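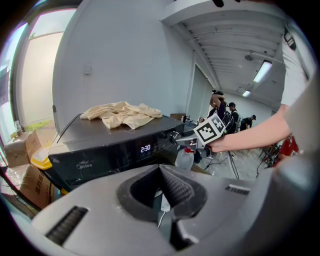

Notebook, pose tracking and time alignment, November

Morning, 9:40. Continued with the alignment problem from the last entry. Short reminder for colleagues who did not read it: the left and right gripper trajectories come from two separate recordings, and when we replay them together in the Irnell viewer, the right one arrives late. The delay is not constant. At the start of an episode it is small, and near the end it is big enough that the two hands do not agree about when the cloth is held by both.

My first idea was that the clock of one recorder drifts. I wrote a small script which takes the marker cube pose as seen from the left camera and compares it with the pose that the right gripper estimates for itself. Both give a velocity curve, and the curves should have the same peaks. I slide one over the other and keep the offset with the best match. This is done in windows of 5 seconds, so I get one offset for each window and I can see how it changes.

Result on the old episodes: the offset grows in steps, it does not grow smoothly. A drifting clock would make a straight line. So I think now that we lose frames. When a frame is lost, our converter does not leave a hole, it simply gives the next frame the next number. After that everything is shifted by one frame, and after the next loss by two.

I looked into the converter (the part which came from Marovance, we did not touch it since the spring). It makes the time from the frame index multiplied by the period. The real time stamps are in the file, but they are not read at all. I changed it to read them. The change is small, one function, and it is on the branch stelmakh-timestamps. Please do not merge yet, I want to check the tests for the planner first, they still expect an even spacing.

11:15. Second thing, cube detection. The cube is lost in the left view for two reasons, and I had them mixed in my statistics before:

a) the cube is turned so that only one face is visible and this face is at a steep angle;
b) the cube is close to the border of the image, where the fisheye model is weak.

For a) I can do little in the detector. The filter must carry the pose over the gap using the gyroscope. For b) I tried to detect the corners in the raw image and to undistort only the corner points. Before, we undistorted the full image and then searched. The new way is faster and the corners near the border are much more stable. I should have done this at the beginning.

Open point: the filter trusts a single-face detection too much. With one face there are two possible poses which look almost the same, and sometimes it takes the wrong one for 2 or 3 frames. In the plot it looks like a needle. I added a check that the new pose must agree with the gyroscope, otherwise it is thrown away. The threshold is only guessed, it must be tuned.

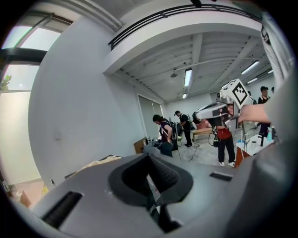
Why not put the pose of both grippers in one shared map and forget the cube? Because the two maps are built separately and the relation between them can shift when one camera sees mostly plain wall, and the cube gives us a direct measurement from one gripper to the other at the moment when the relative pose matters most.

14:30. Ran the new converter and the new corner code together on the set of 2,000 frames which I use for every comparison. The steps in the offset are gone. What remains is a constant delay, and this I can accept, it is probably the exposure setting, and the calibration file already has a field for it. The needles are fewer but still there. All that I looked at come from single-face detections, so the check against the gyroscope is too soft.

One mistake of mine, written here so that it is not repeated: I compared the first run with the old calibration file still loaded. The Jastescombe loader takes the newest file in the folder by name, not by date. I lost most of an hour with it. I renamed the files and now the loader prints the path which it uses.

To do:
- tune the gyroscope threshold, start with half of the present value
- fix the planner tests for uneven time stamps
- write real holes into the output when frames are lost, with a flag
- run the offset script on all older episodes and mark those which need a new conversion

The offset script is in tools, the name is check_offset. It needs both recordings in the same folder, otherwise it stops without a useful message. I will repair the message tomorrow.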